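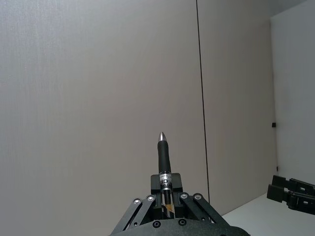

Pen in the pads, other gripper off to the right

Ticket: Gripper spares and second-year budget, quote doesnt match what we run
Opened by: Leonie Widmer
Site: Jurnstead, small assembly bench
Queue: Purchasing / equipment
Status: Waiting on supplier
Priority: Normal (was Low, bumped Monday)

Problem as logged

Supplier quote from Zultent came back with one gripper, one set of finger pads, one cable. Bench has two arms and both have a gripper on. Can't put this through as is. Finance wants one number for the year, not a number now and a "sorry, forgot" number in August.

Need sorted:
- grippers, spare, qty
- finger pads, qty and whether sold loose or only as pairs
- wrist cables
- cups, pens, markers etc (consumables, small money but it comes out of the same line)
- service visit, in or out

Log

Mon 8:40. Rang Zultent. Person on the desk says the quote was built off the "single arm" template because the enquiry form only has one box for arm. Asked for it redone. Told to email. Emailed.

Mon 9:15. Checked what we hold in the cupboard. No spare gripper. Finger pads, one opened pack. No cables at all, labelled bin is there, nothing in it. So any pad wear or cable fault on either side stops the two-handed work until a part turns up. Lead time on the quote is three weeks. That's the bit I want in front of finance.

Mon 10:05. Question from Leonie: can we just move a gripper across from one arm to the other if one goes. Yes for single-arm jobs. No for the cup and pen job, which is most of what we're funded for. Swapping buys us a bit of time, doesn't save us the spare.

Mon 10:50. Zultent replied, want to know how the cables are run before they'll price them. Sent the picture below.
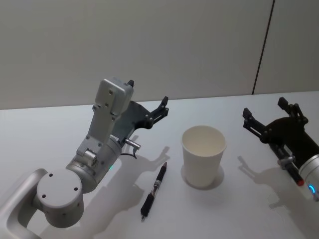
Bench with cup and pen, both grippers open. Cable hangs under left wrist.

Mon 11:30. They came back asking for connector type. Told them black cable off the silver connector under the gripper plate, it curves down and back to the arm. They'll match against their parts list. If it's the standard one it's cheap and we should hold a couple. If it's the Zirnico version it's a special order and the price goes up a fair bit. Budget for the dearer one till we hear.

Mon 11:45. Also they asked if the status lights mean different models left and right (green one side, blue the other). Don't know. Not assuming. Serial plates to be read off both arms before the order goes, please dont order off the photo.

Mon 1:20. Pan got back on the stand-alone gripper price. Pan sells a compatible two-finger unit for less than the Zultent one. Catch is the mounting plate is extra and so is setup. Add both in and the gap mostly closes. Leaning to stay with Zultent so we've got one supplier to ring, but leaving the Pan figure in the sheet so finance can see we asked.

Mon 2:10. Finance query: do we need a gripper with more force, or the adaptive fingers from the back of the catalogue. My view no, see next.

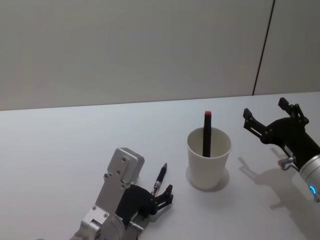

Sizing the buy to the actual work is where we can keep the cost down. We are not lifting anything heavy and there's no plan to in next year's program, so the upgrade grippers can come straight out of the request. The whole job is paper cup, pen, marker. With the left one holding the pen pointed up and the marker already standing in the cup, the standard fingers are doing the holding on a slim round barrel, and that's about as fiddly as our parts get. If anyone adds a new part next year that's wider or slippery, reopen this. Otherwise money is better spent on pads and a spare than on a fancier hand we'd use for the same pen.

Mon 2:40. Pads. Zultent sells in pairs only. Allow two pairs per arm for the year. Might be generous, we have no wear history worth quoting, so treat it as a starting number and log every change from now on. Form is on the shared drive under bench, consumables. Please acutally fill it in.

Mon 3:05. Consumables. Plain paper cups by the sleeve from the supermarket, petty cash ok. Pens and markers, buy the same kind each time. Changing the barrel means re-teaching the grip and that's someone's afternoon. Put a box of each on the order so we don't get stuck with whatever's in the stationery drawer.

Mon 3:30. Service visit. Quote has it as optional. Leonie wants it in, I want it in. Bundled price only holds if ordered with the parts, separate call-out is dearer plus travel. Moving from optional to included.

Where it stands

Redone request going to finance:
- spare gripper, standard, one, Zultent
- finger pads, two pairs per arm
- wrist cables, two, priced at the Zirnico rate until confirmed
- cups, pens, markers, one line
- service visit, included
- adaptive fingers, removed
- Pan gripper, listed for comparison only

Still open:
- serial plates, both arms (Leonie)
- connector match (Zultent)
- does the spare come with pads fitted, if so drop a pair off the pad line
- freight, not on the first quote at all, ask

Mon 4:15. Chased Zultent for freight. No answer yet. Ticket stays at Waiting on supplier, will update when the new quote lands.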